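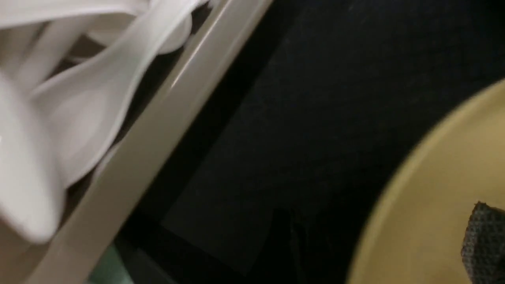 Lộc Mạch
Cell Engineer, Pudo Project, Praralum

4. Cell Configuration and Upkeep

4.1 Layout

All runs reported in this paper were recorded on a single tabletop cell, referred to below as the Pudo cell. It consists of one arm, one parallel gripper, one wrist camera and a fixed work surface. The arm is bolted to a steel base plate with six screws. The base plate is pinned to the table frame so that it can be taken off for service and put back without a new base measurement. The controller sits under the table on a separate shelf. An earlier version of the cell had the controller on the same frame as the arm, and fan vibration could be seen in the wrist camera signal whenever the arm was at rest.

The work surface is dark. A dark background keeps the exposure of the wrist camera stable when the arm travels between objects, but it hides dark objects and their edges, and this has consequences for setup that are discussed in Section 4.3. Objects are placed by hand at the start of each run. There are no fixtures, and object positions are allowed to vary inside a marked zone that is larger than the view of the camera at working height.

The objects used for the utensil task are ordinary household items. Figure 1 gives the wrist view with a beige plastic bin on the left, three white plastic spoons in it, and a round mustard-yellow dish on the right with a dark gray waffle-weave cloth on it. The gap between bin and dish is the part of the layout that matters most to the operator. If the gap is too narrow, the gripper housing touches the rim of one while working at the other. If it is too wide, the two targets no longer fit in one wrist view and the policy has to move without seeing where it is going.

Figure 1. Wrist camera view of the utensil layout. The bin rim crosses the left part of the view on a diagonal; the dish is at right.

4.2 Camera Mount and Wrist Calibration

The wrist camera is held by a two-part aluminum bracket made by Hsueh. The lower part clamps to the gripper flange and stays there. The upper part carries the camera and is located by two dowels, so the camera can be removed for cleaning and put back in the same position. The bracket places the lens 84 mm from the tool axis. At this offset the camera sees past the fingers when the gripper is open, and it stays clear of the bin rim during a vertical descent.

The bracket as delivered relied on friction at the clamp. After long sessions we found that it had turned slightly on the flange. The rotation was too small to see by eye, but it was clear in the calibration residual, and grasps at the edge of the zone began to miss to the same side. We drilled the clamp and the flange adapter together and fitted a locating pin. The clamp screws were then tightened in a cross pattern with a torque driver. No further rotation has been measured since the pin was fitted in March.

Calibration of the wrist camera to the tool is done with a printed target taped flat to the work surface. The arm moves through a stored list of poses and takes one image at each. The poses include rotation about the tool axis in both directions. Our first list did not, and the result looked good in the residual while being wrong in depth. Operators should not judge a calibration by the residual alone. After each calibration the arm is driven to touch three marks on the surface with a pointer held in the gripper, and the calibration is accepted only if all three touches fall within the printed rings.

Exposure, gain and white balance are fixed. Automatic settings were tried and dropped. When the camera passed from a bright object to the dark surface the image brightened over several images in a row, and the same object then had a different appearance depending on the path by which the camera had reached it. The fixed values are set on the white utensils, which are the brightest items in the set. The exposure is lowered until no part of a spoon bowl is clipped, and the rest of the image is left as dark as that makes it.

4.3 Contrast and Clearance at the Rim

Two failure types were traced to the layout and to the cell hardware. The first concerns the bin rim. A smooth plastic rim returns a thin highlight along its edge, as can be seen in Figure 1, and the position of such a highlight depends on the lamp as well as on the bin. When the overhead lamp was moved during a table repair, the mean approach position shifted toward the lamp side. The bin had not moved. We now treat the lamp as part of the calibrated cell. Its stand is fixed to the table frame, and its position is written on the same sheet as the camera values.

The second concerns depth inside the bin. Where utensils cross, the gaps between them are dark, and little can be recovered there from a single color view. The arm was first run with a fixed descent height taken from the floor of the bin. With this setting the fingers pressed on the top utensil whenever several were stacked. The descent is now ended by a force limit read from the motor currents, with the floor height kept only as a lower stop. The limit is checked at the start of each session by lowering the closed gripper onto a foam block. If the arm stops late, the joint friction table is out of date and has to be measured again before any run is recorded.

Dark textiles on the work surface are handled in a similar way. A gray cloth placed directly on the dark surface has a weak outline, and placement errors could not be scored from the wrist images. With the cloth on the yellow dish the outline can be found. The layouts therefore place dark textiles on a light or colored item wherever scoring depends on the edge. This limits the range of scenes that the cell can represent, and the reader should take it into account when comparing our placement results with those from cells that have a light surface.

4.4 Gripper Service

The gripper is a Plenden parallel unit with interchangeable fingers. We use flat steel fingers with bonded rubber pads. Pads are the main wear part. Thin plastic handles load the pads along a narrow line, and over time a groove forms across the rubber at the height where the handles are held. A grooved pad holds a handle well in one orientation and poorly in every other. The effect on the data is not obvious, as the grasp still succeeds, but the utensil turns in the fingers during transport and is put down at an angle.

Pads are changed in pairs every 50 hours of run time, whether or not a groove can be seen. The procedure is as follows.

Park the arm at the service pose and remove motor power. Close the air valve if the cell has one; ours does not.
Take off both fingers. Mark left and right on the back face before they leave the table.
Peel the pads and clean the steel with alcohol. All old adhesive has to come off, including the thin bead at the top edge.
Bond the new pads against the stop shoulder and clamp the fingers face to face.
Refit the fingers, then run the open and close routine with nothing between the pads.
Record the closed position reported by the gripper. Enter it as the new zero.

The last step was left out twice in the early part of the work. New pads are thicker than worn ones, so the gripper then reports a small opening when it is fully closed, and the grasp check in the control code takes this for a held object. Runs recorded in that state contain empty transports labeled as successful grasps. These were found by review and removed. The control code now refuses to start a session if the pad hour counter has been reset without a new zero value.

The guide rails are wiped and given a thin film of grease at every second pad change. Excess grease moves forward onto the finger backs and from there to the utensils, and a greased utensil will slip in fresh pads as readily as in worn ones. A cotton swab is enough for both rails.

4.5 Cable Routing and the Wrist Repair

One repair stopped the cell for an extended period. The wrist camera began to drop images, at first only when the last joint was turned far to one side. The camera, the cable and the port on the computer were exchanged in turn. The fault went away with the new cable and came back within a week. On opening the old cable we found the shield broken where it left the strain relief - the bend there was tight, and every reach into the far side of the bin worked the same short length.

The cable now leaves the camera toward the forearm, makes one open loop around the wrist and is tied at two points on the forearm cover. The loop is sized with the last joint at the end of its travel in each direction. The joint limit in software was also brought in slightly, which costs a few grasp angles near the bin wall. These angles were rarely used, and their loss had no measurable effect on the success rate.

Dropped images are now counted for each run and stored with it. Of the runs recorded after the repair, 604 were kept for the analysis in Section 5. Runs with any dropped image between the start of descent and the release of the object were left out, including those in which the grasp itself was good. The service log, the bracket drawing with the added pin and the pose list used for calibration are included with the data.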